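The slow business of teaching a robot to tidy up

By the second mug I'd stopped feeling clever. I'd been given a pair of handles to hold, one for each arm (they look a bit like garden shears), and whatever I did with them the robot did too, only with less dignity. Every go gets recorded and saved. Do it enough times, the people at Clinier told me, and the machine starts to work out the job for itself.

They call each go an episode, and when I visited in October they had 3,290 of them. The project is known as Drustton, and it's meant to end with a robot that can clear up after breakfast in a house it has never seen before. Lovely! My own part was to line up the two fingers with a mug handle and not rush.
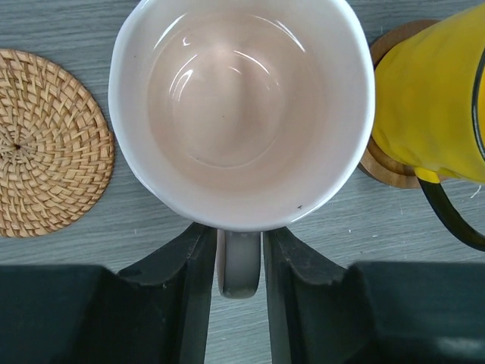

Bautista Sepúlveda reckons rushing is what spoils most people's first morning, and that he would sooner have 300 calm episodes than twice as many frantic ones, as a learning system copies your bad habits just as happily as your good ones. I thought of my driving instructor and slowed down.

You don't get to do the same thing over and over, either. Things are shifted a few inches, turned round, swapped for something else. If the handle always pointed the same way, the robot would learn that handles always point that way and be stumped by the first one that didn't. So after mugs I moved on to the tray, where the angle is everything and my wrists began to complain.
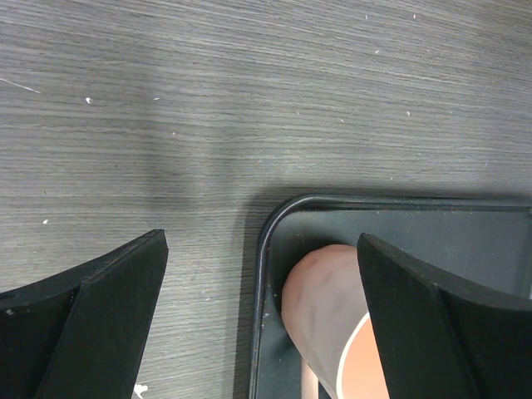 6 min read

What surprised me was how much they keep. I'd assumed my fumbles would go straight in the bin, but a fumble followed by a decent recovery is worth having (it shows the robot a way out of trouble). The ones that do get thrown away are the dull failures, where somebody stops to scratch their nose or forgets to press the button at the end.

I managed a fair few before lunch and was told, kindly, that they were "usable".

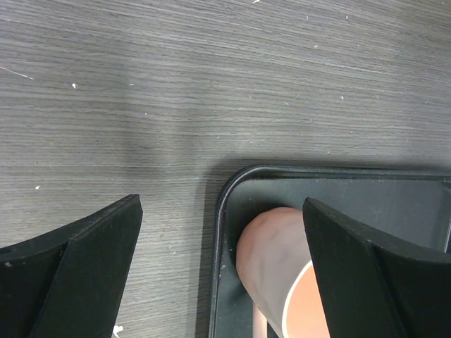

Over the tray, fingers apart, at Clinier.

After lunch I watched the others work, which was humbling. They chat the whole time and hardly seem to look at their hands. The next target is 3,322, so there wasn't long to go, and then the training run starts and everyone has to wait to see what it's picked up. I've asked them to ring me when it does its first mug.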